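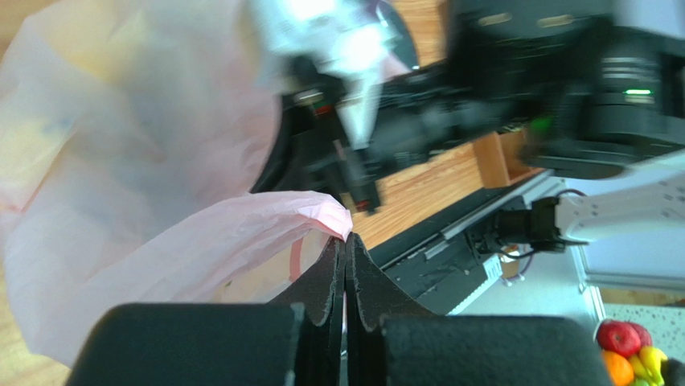
31st January

Bag day again. The plan was to get the bimanual bag-opening policy running on the new control loop before lunch, and I got there at quarter to four, so let's call it a long lunch.

First thing this morning the left arm was doing the stutter again. You know the one – it closes on the rim of the bag, starts to lift, and then gives a little hiccup every few steps as if it's having second thoughts. I'd been blaming the policy for this all week (sorry, policy). Alfie Pearce looked over my shoulder for maybe a minute and asked what happens at the chunk boundaries, and of course I hadn't plotted that. So I plotted it. Every hiccup lines up with a fresh action chunk coming in. The new chunk starts from where the model thought the arm was when the frame was grabbed, and by then the arm has moved on, so it gets yanked back a touch and then carries on. With a rigid object you'd hardly notice. With a thin plastic bag the whole thing flaps, the wrist view changes completely, and the next chunk is even more confused. Lovely!

Fix, version one: throw away the stale steps at the front of each chunk. Inference plus transport was coming out at about 200 ms, and at 30 Hz that means dropping the first six actions. Dead simple, one line in Haslam (chunk_offset, set in the runner config, NOT the policy config, I lost twenty minutes to that). Hiccup much smaller but still there.

Fix, version two: drop the stale steps and also blend the old chunk into the new one over the next few. I did a straight linear blend on joint targets. I left the gripper channel out of it completely, because when I blended that too the fingers sort of dithered instead of closing, and dithering fingers and thin plastic do not mix. Gripper just takes the newest value. Much, much better. The lift is smooth enough now that I can watch it without clenching my own hands.

Then the other arm. It comes across fast to get at the opening and I don't love how fast. The velocity limit in Kendov was being applied per joint after the blend, which is fine for each joint and tells you nothing about how quickly the gripper is traveling. I added a cap on tip speed ahead of the joint limits. It scales the whole step down so the direction stays the same. Amber Dobson wants it to be a proper constraint in the planner and she's right, but the planner isn't in the loop for this task, so it's a clamp for now and I've put a TODO in with her name on it.

Related, and this one's still open: wrist images are smeary whenever the crossing arm goes past. I went through the training set with the blur score script and it's the same story there, so at least the policy has seen it. What I don't know is how much it's leaning on those frames. Could try masking them out, could try a shorter exposure and put up with the noise. I'd sooner do the exposure first because it's cheap. Lights will need to come up if we do.

Logging: Drusteck was quietly dropping messages once the buffer hit 2000. No warning, no counter, just gaps. I only spotted it because the replay of run 41 jumped halfway through the pinch. Buffer is bigger now and it prints when it drops anything. If you did runs earlier in the week and the replay looks jerky, check the timestamps before you go hunting in the controller like I did.

Also, for anyone pulling main tonight: the clock sync between the two arm processes has moved to startup. Start them both from the launcher. If you start one by hand it'll run perfectly happily with an offset you can't see, and you will have my October experience all over again.

To do, Monday:
– exposure sweep on the wrist cameras, same bag, same start pose
– blend length as a config value (it's hardcoded, I know, I know)
– rerun the old checkpoint on the new loop so we have a fair comparison
– ask Alfie if Ludunus can take the tip speed as a plotted channel
– write a test for the stale-step drop, including what it does when inference is slower than the chunk is long. I haven't thought about that case at all yet.

Config is pushed on the branch bag-blend. Arms parked, power off at the wall.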